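Budgeting for spare fingers

16th February

The new budget year at Woltelau starts in July, so I have been going through what the gripper bench costs us to run. The arm is paid for. What I left out last time was everything that wears.

Fingers come first. We had quotes from two suppliers. Temba sells soft fingers in pairs at £71, with a minimum order of five pairs. Zolis wants £23 a pair but makes us buy the mounting plate as well, and the plate does not fit our wrist without an adapter. Over a year of normal use the two totals come out close enough that delivery time decides it. Temba ships from Halavthorpe in a few days. Zolis quotes 30.

Second, cloth. I had put down one table covering and one backdrop for the whole year, which was daft. Fabric creases, and it picks up bits. I now have a line for spares and another for lint rollers, both small.

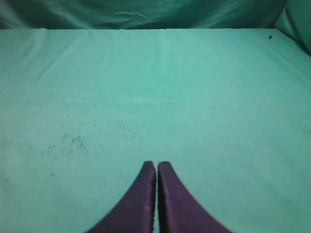
3 min read

Dark specks on pale green cloth are easy to spot, and a cluster like the one left of the fingers is enough for me to stop and clean before a run. I have costed that as labour - ten minutes a session - and it comes to more than the cloth does.

Still to price: a second wrist camera, and a drawer to keep the spare fingers in.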